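The Groltlow Check Tablecloth – Sage Green

I've sold tablecloths from the shop in Broltham for longer than I care to admit, and the Groltlow check is the one I took home for myself. It's a soft, pale green with thin white lines making the squares, and it goes with pretty much everything I own (which is a lot of odd plates, so that's saying something!).

I spent ages looking for a check that wasn't red. Red's lovely for a picnic but it shouts at you over breakfast, and I wanted something I could leave on all week – homework, crisps, toys, the lot.
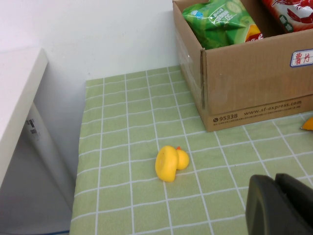 The green is quieter than most of the ones we stock, and against white walls and white furniture it really does look fresh. Bright things sit nicely on it too. My neighbour Barry Blackburn bought the blue first, came back in September for the sage, and now swaps them over whenever he fancies a change.

It comes in two sizes. The small one suits a table for 4, and the large one will do a long kitchen table with a decent drop at each end. If you're between sizes I'd go up, as it'll draw in a touch on the first wash. Wash it at 40 or cooler, give it a good shake and hang it out straight away – I hardly ever iron mine, though a quick go on the folds helps when it's new out of the packet.

Small is £36, large is £43. Matching napkins are on their way from Haworth, and I'll put them up on this page once I've got them on the shelf.

We post in the mornings, so get your order in before nine if you're in a hurry. You can also collect from the shop, just ask for Marin Stojanović at the counter and quote item 246. If you'd like to see the colour first, send us a note with your address and I'll pop a little swatch in the post for nothing.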